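Gooseberries, gluts and a new allotment at Korkow Lane

What a spring it has been! The rhubarb at Wisanstead came up so thick in April that Iara Sosa was leaving bundles of it on people's gates, and the broad beans under the south hedge are already in flower. If you've got a plot and haven't been down for a fortnight, do come and look, it's a different place (and the bindweed has noticed too).

The big news is that we have the use of the strip along Korkow Lane, all 18 rods of it, on the same terms as the main site. It was last dug by old Mr Benítez, who grew soft fruit there for years, and his gooseberries are still going strong under the nettles. Ivana Sosa cleared the first row last week and found the bushes in far better shape than anyone had hoped – a bit leggy in the middle, but covered in tiny fruit. We'd like to keep them as a shared row, so that anyone with a plot can pick for the kitchen.
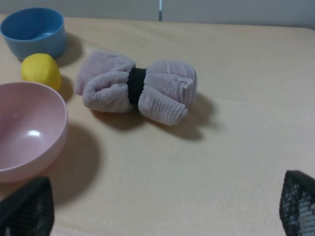 Issue 234, page 18

Thinning is the next job on the gooseberries. Take off every other berry at the start of June and use the small hard ones for a sauce or a fool, then leave the rest to swell and sweeten. They really do come on beautifully if you let them! Wear long sleeves. Sawfly can strip a bush in days, so turn over the lower leaves in the centre whenever you pass and pick off any grubs you find.

Ivana has also been trying a Dutch climbing pea called Zomberg, a purple-podded sort which she says beats anything she has grown from a packet. She has 100 seedlings in trays by the water butt and is happy to swap for spare leeks, squash or pretty much anything green. Plant them out as soon as you get them home, against something tall.

Anyone who'd like a half plot on the new strip should put their name on the list in the shed. Rents stay as they were, and the gate code changes on 20/05/2009, so ask Iara for the new one before then. Bring gloves, and a fork if you have one – the couch grass at the far end goes down a long way.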